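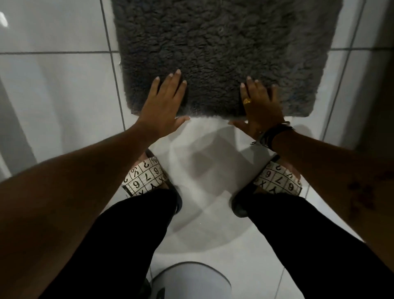 Trudy Brunton
Blogger and part-time bookkeeper, Partington

I gave up on bath sheets in April. We had a cupboard full of them, the big ones that take two days to dry over a door, and I was washing them at 60 every week along with everything else. The electric bill was £252 for the quarter and I wanted it lower.

So we went down to ordinary bath towels, plain cotton, 2 each. Corey Bright next door swears by the thin waffle sort. I tried one of his and didn't like it, it felt like drying myself on a tea towel, but it did dry on the line in a morning.

The other change was leaving out the softener. Towels seem to soak up more without it. They come out a bit stiff, so I give them a good shake before they go up and another when they come in. My daughter complained for a week and then stopped mentioning it.

Bath mats go in on their own, on a cool wash with a slow spin, and get laid flat afterwards and pulled back into shape by hand. The label on ours says up to 30 degrees and no tumble drying.

The old bath sheets went to the animal rescue at Konura, who were glad of them. I kept one back for the beach. Next job is the airing cupboard, where I found three single pillowcases and no idea what they belong to.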